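1/ Okay, garage cleanout thread, day one. We've lived in this house nine years and I don't think we've seen the back wall for six of them.

2/ Started with paint. Why do we own so many half cans of beige? The county drop-off takes latex if you dry it out first, so now there's a row of open cans full of kitty litter along the driveway. The neighbors love us.

3/ Found a receipt for a snowblower tune-up, 895 dollars (!!), from a shop called Privavside that closed years ago. We sold that snowblower for way less. Moving on.

4/ Pegboard, though. I'm a convert. My rule is heavy stuff low, daily stuff at eye level, and anything I haven't touched since last November goes in the donate pile. Hooks first, then live with it a week before you buy more.

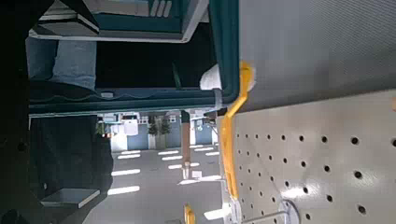 5/ Boxes of cables. Mathias Eder, if you're reading this, your printer cord is in here and has been since you moved out. Come get it or it's going to the thrift store.

6/ Books are the hard part. I kept the cookbooks and let go of the thrillers – except the two Dad wrote notes in. Those live inside now.

7/ Lunch was cold pizza standing up. No regrets.

8/ Tomorrow is bikes and the mystery freezer. If anyone has a good way to hang a kid's bike from a low ceiling, please tell me, I bump my head on everything. Also free to a good home: one beige rug, eight by ten, smells a little like camping.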